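Projects > Student Reports > Workshop Builds > Wrist View Gripper

Wrist View Gripper for a Small Arm: Final Report
Ye-seo Ki
Work done in the Drummond shared workshop

1. Introduction

My project is a parallel-jaw gripper for a small desktop arm, together with a simulation of the same gripper. The arm was already in the workshop when I joined. It is an old Droltik kit arm with a simple hook at the end, and people used it mostly to show visitors. I wanted it to pick up small blocks and put them in a tray, and I wanted to test the control program in simulation before I risk the motors.

At the start I planned to build first and simulate later. My supervisor advised me to do both at the same time, and I am thankful for this advice. Several mistakes were found in the simulation while the printed parts were still on my desk waiting for screws.

2. Parts and cost

The two fingers and the housing were printed at the workshop. The motor for closing the fingers is a small servo which I bought used. The linear guide comes from a broken scanner. I bought the camera module, the bearings and the cable new. In total I spent 55 dollars, and the camera was the largest part of it. The workshop does not charge members for the first spool of filament, so it is not in the sum.

The controller board is a Funano board. I chose it only because two other members have the same board and could help me with the settings.

3. Mechanical build

The servo turns a small gear, and the gear moves two racks in opposite directions. Each rack carries one finger. In my first version the racks were too loose in their slots, and the fingers made a small rotation when they touched a block. I made the slots narrower and printed the housing again. In the second version the fingers did not move at all. The third version needed some sanding, but it works, and it is the one on the arm now.

The printing of one housing takes a long time and the printer is shared, so I could print only on Monday and on some evenings after 20:00. For this reason the mechanical part took most of August. If I repeat the project I would print only the slot as a small test piece, and not the complete housing each time.

The finger tips are flat. I considered a soft cover, but the glue did not hold well on the printed surface and I removed it.

4. Simulation

The simulation runs in Arkgate, which is the small simulator used in our course. I exported the finger and housing shapes from my drawing program and reduced the number of triangles. The camera is placed a little above and behind the gripper, looking forward over the fingers, because I planned to mount the real camera in the same position on the wrist.

For the surroundings I did not want plain white walls. A plain wall gives the vision program a very easy task, and then the result looks better than it is. I therefore used stone textures with cracks and spots on the surfaces. The textures are chosen by the program at the start of each run, with some darker and some lighter.

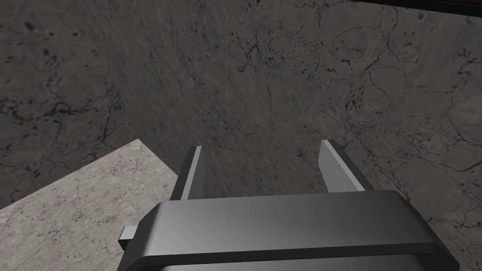
Figure 1. Wrist view in simulation, gripper open, dark cracked stone texture behind the fingers.

The view in Figure 1 showed me a problem of my design. The housing covers a large area in the lower part of the picture, and it hides part of the pale slab. A block that lies close to the housing can be lost from view. I tried to move the camera higher, but then the finger tips became small and it was harder to judge the distance between them. In the end I kept the position and changed the approach path, so that the arm comes from farther back and the block is seen early.

The second problem was color. The gripper is gray and the stone behind it is also gray. My first program found the fingers by brightness, and it often took a crack in the texture for the edge of a finger. The inner faces of the fingers are lighter than the outer sides, and I used this difference as an additional condition. It helped, but not in all cases.

5. Tests and results

I ran 540 trials in simulation. In each trial one block was placed at a random position and the program had to grasp it and lift it. A trial was counted as good when the block was still between the fingers at the end of the lift. The program had good results with light textures. With dark textures there were more failures, and most of them were a wrong position of the left finger edge.

On the real arm I could do only 10 trials before the servo became too warm. The block was lifted in seven of them. In two trials the fingers closed too early. In the last one the arm touched the tray and I stopped it by hand. This number of trials is too small for a strong statement, and I do not compare it directly with the simulation.

6. Remaining problems

The servo needs a better one or a pause between the trials. The cable of the camera is too stiff and pulls the wrist to one side when the arm is stretched. In simulation there is no cable, therefore this effect is missing completely.

I also did not include friction of the racks in the model. The simulated fingers close smoothly and the real ones close with small jumps. I measured the closing time, but the values changed from day to day, depending on how recently I had put grease on the racks.

7. Files

The drawings of the third housing, the wiring plan and the Arkgate model are stored on the workshop computer in the folder "gripper_ki". The drawings of the first and second housing are also there, please do not print them.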